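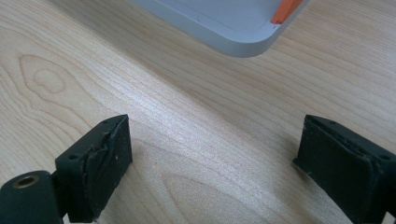
Setting Up and Checking the Plider Hand-Held Gripper for Tray Work
By the Acuña bench desk, Hidasbridge
January
Last updated: Saturday

The Plider is a hand-held two-finger gripper with a camera mount, sold by Nenddale as a kit. It records pick-and-place demonstrations without an arm attached. This page covers assembly of the fingers, pad fitting, camera aim, a short test on a tabletop tray, and the wear checks to make before a longer session. Comments on the kit itself are at the end.

The steps assume the kit with rubber pads. The foam pads use a different carrier and are not covered.

What you need

- Plider handle, trigger and finger set
- One pair of rubber pads and the screws supplied with them
- Hex driver from the kit
- Threadlocker, removable grade
- Lint-free cloth and isopropyl alcohol
- A shallow tray with a raised lip
- Several small rigid parts, preferably in a color that stands out from the tray
- A table with a clear surface

1. Fit the finger mounts

Disconnect the handle cable. Slide each mount onto its carriage until it stops. The mounts are handed. Check the letter molded on the back of each before tightening anything, because a swapped pair will still go on and will leave the pads toed outward.

Start the mount screw by hand. It runs into a threaded insert, and the insert will pull out of the mount if the screw is cross-threaded and then driven. If the screw binds in the first turn, back it out and start again. Tighten until the mount no longer rocks, then stop. On our kit, one insert was seated slightly proud of the surface and kept the mount from closing. Pressing it flush with a warm iron fixed it.

2. Fit the pads

Wipe the mating faces with alcohol and let them dry. Set the pad against the finger with the screw holes lined up. Put a small amount of threadlocker on each screw, start every screw before tightening any of them, and then tighten in turn.

Close the fingers slowly on a sheet of paper. The two pad faces should meet along their full height. If the paper is held at the top and slides free at the bottom, loosen the screws on one pad, close the fingers to let the pad find its position, and tighten again with the fingers closed.

3. Set the travel

Reconnect the cable and open the setup page in the Plider software. Choose Travel, then Calibrate. The software asks for a full open and a full close. Hold each until the indicator stops moving. Don't squeeze hard at full close. The pads compress, and a hard squeeze stores a zero point that normal use will never reach. The readings for thin parts will then be wrong by the amount of the compression.

Repeat the calibration after every pad change. The software does not ask for it.

4. Aim the camera

Loosen the tilt screw and open the live view. With the fingers fully open and the handle held at working height, both pads should be in the lower part of the view, level with each other, with clear table between them. Leave enough of the upper view for the tray to come in before the fingers reach it. The photo at the top of this page has the pads in the lower third, with the far tray only partly in view at the upper edge. For a task that starts with the tray in sight, tilt the camera up a little more than that.

It is acceptable for the outer side of a finger to leave the view. The inner faces must not. The grasp is judged from them.

Tighten the tilt screw, then tap the handle on your palm and look again. The screw on our kit settled after the first tap and needed a second tightening.

5. Check the light

Pale, polished tabletops reflect overhead lights as a bright band, and fine detail disappears inside it. Move the tray or the lamp until the parts are clear of the band. Lock exposure in the software once the view is right. Auto exposure shifts when dark pads pass over a light surface, and the shift will show up in every recording.

6. Run the tray test

Place one part in the tray near a corner, against the inner wall. This is the hardest position and the one worth testing first, as the lip limits how one finger can enter.

Start recording. Approach with the fingers open. Lower the handle until the pad tips are just above the tray floor, close, lift clear of the lip, and set the part down on the table. Stop recording. Do this 40 times, changing the part's angle between runs.

Play the recordings back at normal speed. Reject any run in which the pad drags on the lip or the part leaves the view before release. If many runs are rejected for the same cause, correct the camera tilt or your approach angle and repeat the full set.

7. Inspect the pads

Look at the pads every 300 grasps. Dust and small specks can be wiped away. Wrinkling on the working face, or a layer lifting along an edge, is wear and will not clean off. In the same photo, peeling is visible on both pads, and the one on the right has a lifted layer along its upper rim. Pads in that state should be changed before any recording in which grip on small parts matters.

Do not trim a lifted edge and continue. The step left behind catches on tray lips. Do not glue it either, as the adhesive stiffens the face.

Replace both pads together, then go back to step 2.

Notes on the kit

We put 4,000 grasps on one Plider. The handle and trigger had no faults in that time. The trigger return is a little slow for fast work. The cable exits on the right and gets in the way of a left-handed operator.

The pads are the weak point. They grip well when new and hold smooth plastic parts without much force, but the outer layer wears before the body of the pad does. Nenddale includes 2 spare pairs, and more should be ordered with the kit if daily use is planned. The pad screws are short and easy to lose on a patterned floor.

The printed guide covers steps 1 to 3 and stops there. The camera section in the software help refers to an older bracket with the tilt screw on the opposite side. Follow the order given in step 4 and ignore the drawing.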